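3.2. Ámbito de estudio y tratamiento de los anuncios

El análisis se apoya en 2.187 anuncios de vivienda en venta publicados en el portal inmobiliario Fasitmont, correspondientes a los municipios de Teren, Duman y Salis. Se excluyeron los locales comerciales, las plazas de garaje vendidas por separado y las fincas sin edificación. Cada anuncio se incorporó a la base con su texto íntegro y el precio de salida vigente en el mes de marzo.

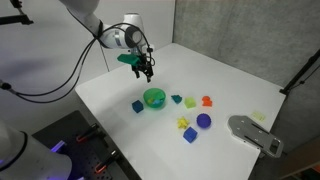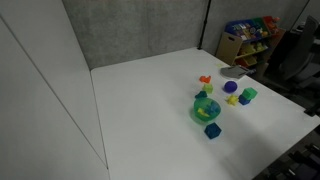 Figura 2. Brazo robótico blanco con pinza negra de dos dedos (primera imagen) y mesa blanca con juguetes pequeños (segunda imagen).

La superficie declarada constituye la variable más problemática del conjunto. Una parte de los anunciantes consigna la superficie construida con inclusión de elementos comunes, mientras que otros se limitan a la útil, sin que el texto permita siempre distinguir ambos criterios. Cuando el anuncio ofrecía las dos cifras se retuvo la útil; cuando figuraba una sola sin especificar, se codificó como indeterminada y se introdujo en el modelo una variable dicotómica de control.

El número de dormitorios presenta menos dificultades, aunque se adoptó un límite superior de 6, valor en el que se agruparon las viviendas de mayor tamaño. Las estancias descritas como despacho, galería o cuarto de plancha no se computaron como dormitorio, salvo mención expresa del anunciante. Los baños y aseos se registraron por separado.

Para las características cualitativas (orientación, estado de conservación, calificación energética, existencia de trastero) se elaboró un libro de códigos con 80 categorías. La codificación fue realizada por 2 lectores independientes, y las discrepancias se resolvieron mediante una tercera lectura. Las expresiones valorativas habituales en el género, tales como «muy luminoso» o «para entrar a vivir», se conservaron en un campo propio y no se emplearon como indicador del estado real del inmueble.

La distribución territorial de la muestra es desigual. En Duman predomina la vivienda plurifamiliar con ascensor; en Salis, la casa adosada con patio o jardín. Teren ocupa una posición intermedia, con un casco antiguo de edificios sin ascensor y un ensanche de promoción reciente. Por este motivo, las estimaciones se presentan desagregadas por municipio y solo de forma secundaria para el conjunto.

Debe advertirse, por último, que el precio de salida no equivale al precio escriturado. La diferencia entre ambos se aborda en el apartado 3.3, donde se describe el procedimiento de contraste con las operaciones efectivamente formalizadas.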